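工作日志 2018年6月19日

上午又和采购磨预算。总额还是60,单位千元,夹具、夹爪、相机支架全从里面出。财务那边的表格只有一栏叫“机器人相关”,所以我把快速夹钳也填进了机器人相关,目前没人反对。

Sostach的报价到了:整块夹具底板带三个夹钳,2,156元,不含运费,不含定位块,好像也不太含诚意。Mapplebeck要3,000,定位块全包,交期写的是“尽快”。上回他们写“尽快”,我等到了12月。
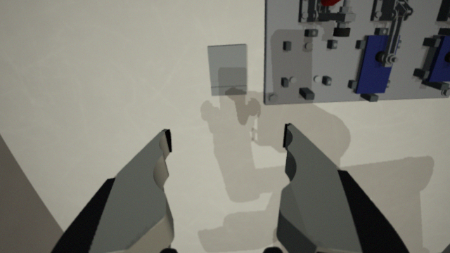 夹爪行程还得再核一遍。Aniela Sikora认为标准指尖够用,加长指可以从清单里划掉。我倾向先留着,等她把抓取点算完再划。反正每次划掉的东西,下个季度都会以更高的价格回来。

仿真里先把布局定死再下单,这一条是上次买错底座换来的,学费不低。现在暂定三个夹钳排在一块板上,立式一个,卧式两个,红手柄。工件用蓝色,跟灰板子好区分,渲染也不另外收钱。 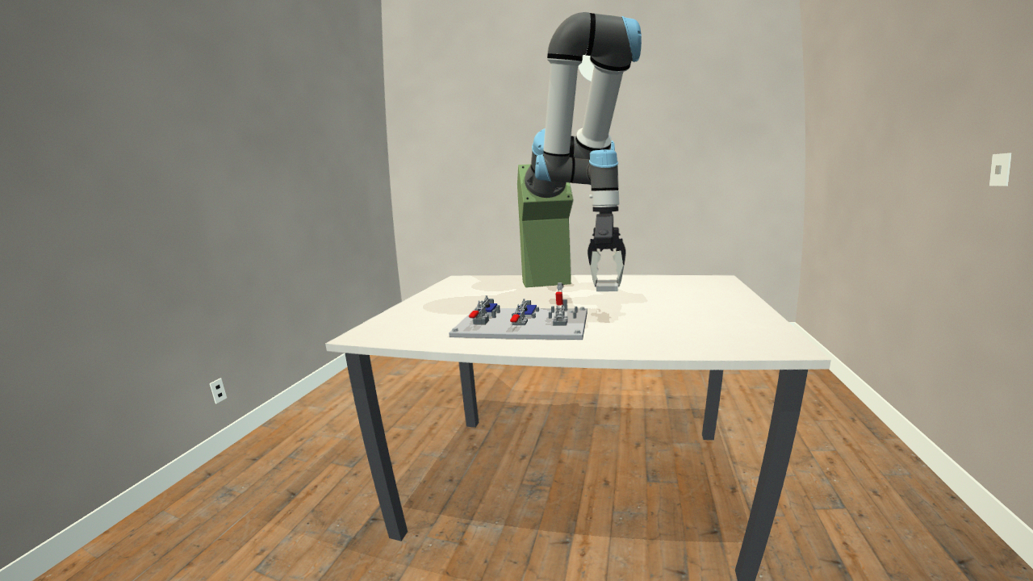

桌子不买新的,这笔省下来给备用指尖垫。Vodetti的销售又来推他们的升降台,说可以“面向未来”。我问未来含不含税,他说回去确认。

Siveo的控制软件续费单独走,别混进这张单子,混进去就要多签一道字。

待办:
1. 问Sostach定位块单卖什么价,螺栓规格一并要图纸。
2. 仿真里核对卧式夹钳压头和蓝色工件的位置,再看手柄伸出板边会不会碍着手臂走位。 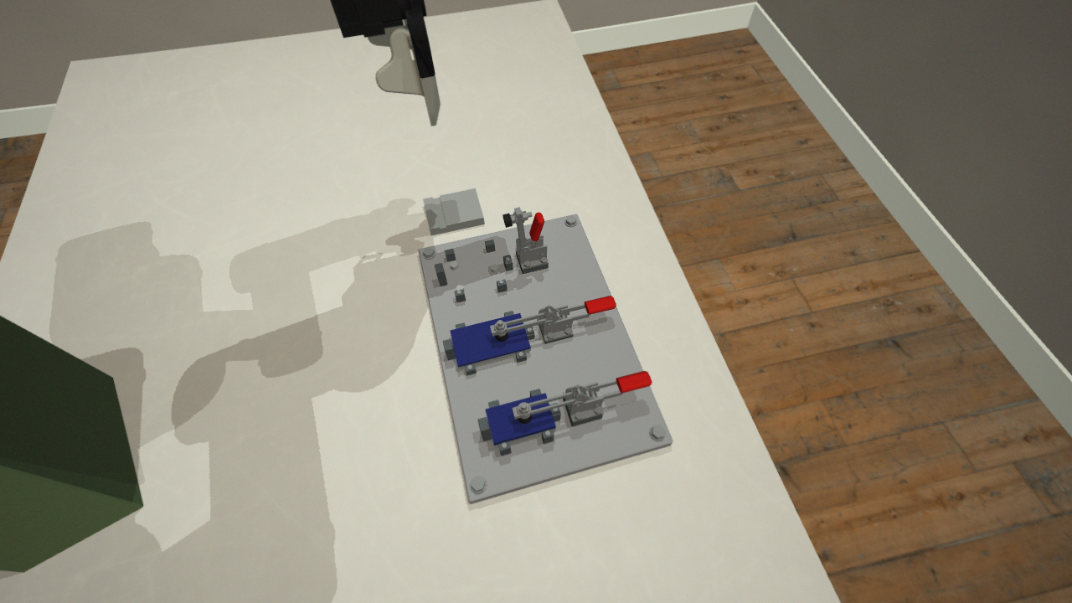 3. 让Mapplebeck把“尽快”改成一个日期,哪一年的都行。
4. Aniela的抓取点表一到就定加长指,清单改第四版,发采购。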